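Table Care: The Questions I Get Most

Do I have to oil my table every month?
Nope! I do mine twice a year, and I'm pretty fussy. If water still beads up on the top, leave it alone and go enjoy your weekend.

What do you use for everyday wiping?
A soft cloth, barely damp, with 2 drops of dish soap if dinner got messy. I always wipe with the grain (left to right on most tables) and then go over it with a dry towel.

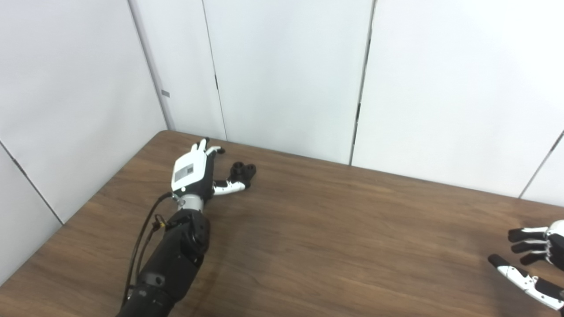
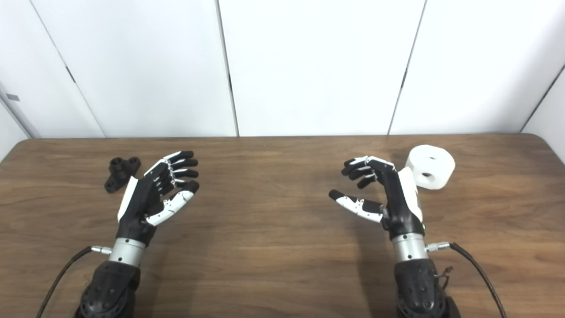
Can I sand out a water ring?
Depends on the table. Solid wood, sure, start gentle and finish with 600 grit. With veneer I'd hold off, the wood layer is thin and I've gone right through one myself (sorry, Mom). Try a little paste wax first and give it 30 minutes.

Is the Covurov wax worth the money?
I like the smell, but I keep going back to the plain stuff in the Brunner tin.

Do you take tables in for repair?
I do, Wednesday mornings only. Send me the measurements first, please! My workbench is 92 inches long and I've had some surprises.

Rosalie Grabner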